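Categoria: Alojamento | Listas de verificação
Pesquisar neste site Pesquisar

Residência Rutmont – Inspeção de rouparia e quartos, maio
Responsável: Perrine Maillard. Verificação: Régis Texier.

1. Portas da rouparia desimpedidas: conforme.
2. Extintores com selo válido: conforme. Um dos 2 aparelhos está pendurado acima da altura prevista; corrigir o suporte.
3. Prateleiras fixadas à parede: não conforme no piso 2. Aguarda-se a visita da firma Barent.
4. Carga por estante, até 200 kg: conforme.
5. Mantas e têxteis de pelo comprido afastados de aquecedores e tomadas: conforme, com reserva no quarto Aubert.

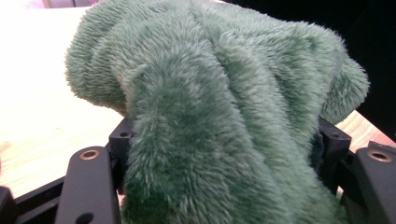 6. Etiquetas de lavagem legíveis: parcial. As peças sem etiqueta devem ser entregues a Inès Brunet, que decidirá o programa a aplicar.
7. Filtros dos secadores limpos após cada ciclo: não conforme. Folha de registo por assinar desde a manhã.
8. Detergentes em armário fechado: conforme.

Os pontos 3 e 7 serão reavaliados na próxima ronda.

Contacto: secretaria da Residência Rutmont | Todos os direitos reservados | Voltar ao topo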